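작업실 기록
2024년 10월 10일

작성 목적: 투명 수납함 적층 보관 방식의 검토 및 작업대 상판 관리 상태의 기록. 본 기록은 작업실 내부 열람용이며, 다음 정기 점검 시 참고 자료로 사용한다.

1. 배경

지난 4월 Flondden 보관실의 선반 배치를 변경하면서 소형 부품의 보관 단위를 종이 상자에서 투명 플라스틱 수납함으로 전환하기로 결정하였다. 당시 등록된 소형 부품은 총 2,764점이며, 이 중 상당수가 여전히 기존 종이 상자에 남아 있다. 종이 상자는 습기에 약하고 겉면의 표기가 쉽게 지워져 재고 확인 시마다 뚜껑을 열어야 하는 불편이 있었다. 투명 수납함은 내용물을 밖에서 확인할 수 있으나, 높이가 서로 다른 제품을 섞어 쓰는 경우 쌓는 순서에 관한 기준이 없어 담당자마다 방식이 달랐다.

이에 따라 금일 작업대에서 수납함을 쌓아 보고, 보관실에 적용할 기준안을 정리하였다.

2. 작업대 조건

작업대는 밝은 색 목재 틀의 직사각형 탁자이며, 상판 위에 흰색 대형 판을 올려 사용한다. 판이 탁자 전체를 덮지 않으므로 먼 쪽과 가까운 쪽 가장자리에 목재가 좁게 드러난다. 수납함의 모서리는 투명하여 조명에 따라 윤곽이 잘 보이지 않는 때가 있다. 흰 바탕에서는 그림자를 함께 살펴 위치를 판단하는 것이 좋다.

판의 표면은 대체로 매끈하나, 일부 구역에 옅은 황갈색 얼룩이 흩어져 있다. 오래된 자국으로 보이며 원인은 확인하지 못하였다. 얼룩의 위치는 별도 도면에 표시하여 Britness 측 설비 대장에 첨부할 예정이다.

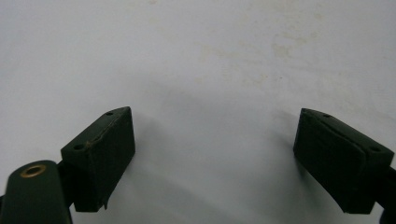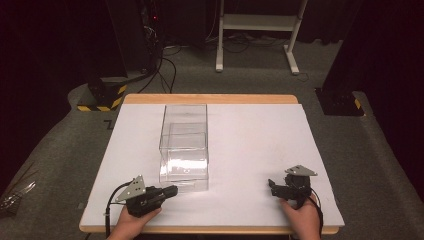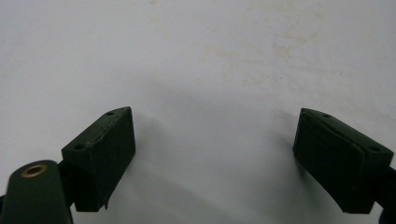 3. 적층 기준안

가. 낮은 수납함을 아래에, 높은 수납함을 위에 두는 배치를 기본으로 한다. 아래 칸에는 사용 빈도가 낮은 부품을, 위 칸에는 자주 꺼내는 부품을 넣는다. 위 수납함은 뚜껑 없이 사용할 수 있다.

나. 적층은 2단까지로 제한한다. 3단 이상은 선반 칸의 높이와 맞지 않으며, 아래 칸을 꺼낼 때 위 수납함을 두 차례 옮겨야 한다.

다. 한 수납함의 내용물 중량은 300 g을 넘지 않도록 한다. Vulon 계열의 금속 체결 부품은 부피에 비해 무거우므로 아래 칸에만 보관한다.

라. 라벨은 수납함 앞면 아래쪽에 부착한다. 윗부분에 붙이면 내용물이 가려지고, 옆면에 붙이면 선반에 넣은 뒤 읽을 수 없다. 라벨 길이는 100 mm로 통일한다.

마. 수납함을 이동할 때에는 두 개를 함께 들지 않고 위의 것부터 옮긴다. 바쁜 시간에 이 절차가 생략되는 경우가 있으므로 보관실 입구에 안내문을 게시한다.

4. 상판 관리

흰색 판은 작업 종료 후 마른 천으로 닦는 것을 원칙으로 한다. 얼룩 부위에 용제를 사용하는 방안은 보류한다. 판의 재질이 대장에 기재되어 있지 않아 변색이나 광택 변화의 우려가 있다. 재질을 확인한 뒤 판의 귀퉁이에서 먼저 시험하고, 결과에 따라 세척 또는 교체를 결정한다. 교체 시에는 현재와 같은 흰색 무광 제품을 우선 검토하며, 유광 제품은 조명이 반사되어 투명 수납함의 윤곽을 더욱 알아보기 어렵게 할 수 있으므로 제외한다.

판을 들어낼 때에는 목재 틀의 접합부도 함께 점검한다. 이전 점검에서는 판 아래쪽을 확인한 기록이 없다.

5. 검토 의견

적층 방식 자체에 대해서는 큰 이견이 없으나, 수납함의 규격이 통일되지 않은 점은 계속 문제로 남는다. Magyar 창고에서 이관받은 수납함은 바닥 테두리의 치수가 달라 기존 제품 위에 올렸을 때 안정성을 따로 살펴야 한다. 이관분은 당분간 단독으로만 사용하고, 기준안의 적용 대상에서 제외하는 것이 타당하다고 본다.

또한 투명 수납함은 내용물이 보인다는 이유로 라벨 부착이 늦어지는 경향이 있다. 규격만 다른 나사나 와셔는 외관으로 구별하기 어려우므로, 내용물을 넣기 전에 라벨을 먼저 붙이도록 순서를 정하였다. 기존 종이 상자의 표기가 지워진 품목은 측정 후 새로 등록하며, 추정으로 라벨을 작성하지 않는다.

6. 후속 조치

- 추가 수납함 20개 구매 요청서 제출. 높이가 낮은 제품을 우선한다.
- 흰색 판의 재질 확인 및 얼룩 위치 도면 작성.
- 이관 수납함의 바닥 치수 측정, 기존 제품과의 비교표 작성.
- 보관실 입구 안내문 문구 확정. 글자는 선반 앞에서도 읽을 수 있는 크기로 한다.
- 종이 상자 잔여분은 선반 아래 칸부터 순차적으로 옮긴다. 옮긴 칸은 재고 대장의 비고란에 표시한다.

비고: 라벨 용지의 접착력에 관한 건은 별도 항목으로 기록한다. 현재 사용 중인 용지는 플라스틱 면에서 모서리가 들뜨는 사례가 보고되어 있으며, 대체 용지의 견본을 요청해 둔 상태이다.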